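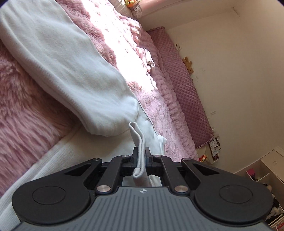
The gripper from behind, with its two fingers close together.

2024-06-12

I finished the Kallus book on armistices last night, all 303 pages of it, and I want to get some thoughts down before I have to take it back to the library.

The book is a study of how ceasefires get negotiated when neither side trusts the other. Most of it deals with the small stuff. Who signs first, which map gets used, what time of day the guns are meant to stop. I had expected to find this dull and I didn't. The chapter on maps was the best thing in it. Two delegations can agree a line in words and then find that their maps were drawn at different scales, so the same river bend sits on different sides of the line. Weeks of talking go on that.

The main claim is that a short pause is harder to arrange than a long one. A truce of 72 hours gives both armies time to resupply but too little time for anyone at home to get used to the quiet. So each side assumes the other wants it for the lorries. A pause of several months is a bigger political risk, but it changes what people expect, and going back to fighting then has to be explained to them.

I mostly agree with that, with two reservations.

The first is that the cases are nearly all wars between states with proper chains of command. If an order goes out at noon, it reaches the trenches by evening. Plenty of wars aren't like that. Where there are 6 armed groups on one side and they only half listen to each other, the length of the truce matters less than who was in the room. There is a page and a half on this near the end, and it needed a chapter.

The second is about mediators. The book treats them as postmen, carrying offers back and forth. Saragih's older essay on the subject is better here. It argues that a mediator changes an offer just by choosing when to deliver it, and that the parties know this and plan for it. I'd have liked to see that answered, even if only to disagree. It is listed in the bibliography but I couldn't find it in the text.

The writing is clear enough. The footnotes are at the back, which I dislike, and the index is thin. I looked up "prisoners" and got a single entry, although exchanges of prisoners come up in almost every case.

Next on the pile is the Prondus paperback on naval blockades, which I started last August and put down when the tonnage tables began. I'm told it picks up after them. I have also asked the library to get the Lurketard lectures on neutrality, but they are coming from another branch and there was no date on the slip.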